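How to write a listing for your holiday let

We have one cottage in Mellstead, it sleeps four if two of them are small, and it sat empty for most of one July on the strength of a listing I thought was rather good. It contained the word "nestled" twice. What follows is how I rewrote it. 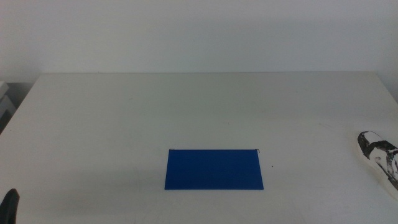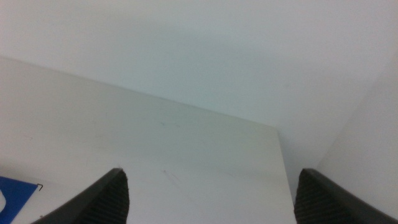
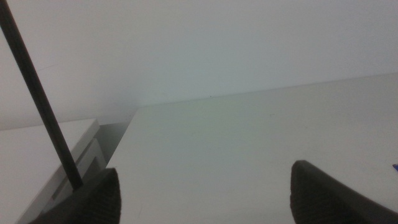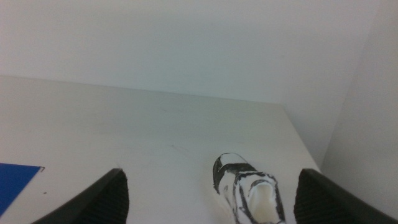

White table, white wall.

Step 1: Say where it is

Put the town in the first sentence, then the walk to the nearest shop in minutes. Do the walk yourself, uphill, carrying milk. Ours is 9 minutes and I had been telling people five.

Step 2: List the beds

Guests want to know which room has the double and whether the sofa bed is a bed or a sofa with ambitions. One line per room will do.

Step 3: Own up to the stairs

If there are steep steps, a low beam or a cockerel next door, put it in. The people who mind will book elsewhere -- and you want them to.

Step 4: Cut it down

The Isari booking form allows 2,000 characters. Treat this as a ceiling. Zeditz shows only the opening lines before the "more" button, so your parking space needs to be above your views on the sunset.

Step 5: Set the price and the cleaning fee

Show both together. We charge £96 a night with a minimum stay of two nights, and the fee goes on the very next line.

Step 6: Read it out loud

Anything you can't say to a stranger with a straight face comes out. I lost "boutique" at this stage, and most of a paragraph on the Pfister kettle.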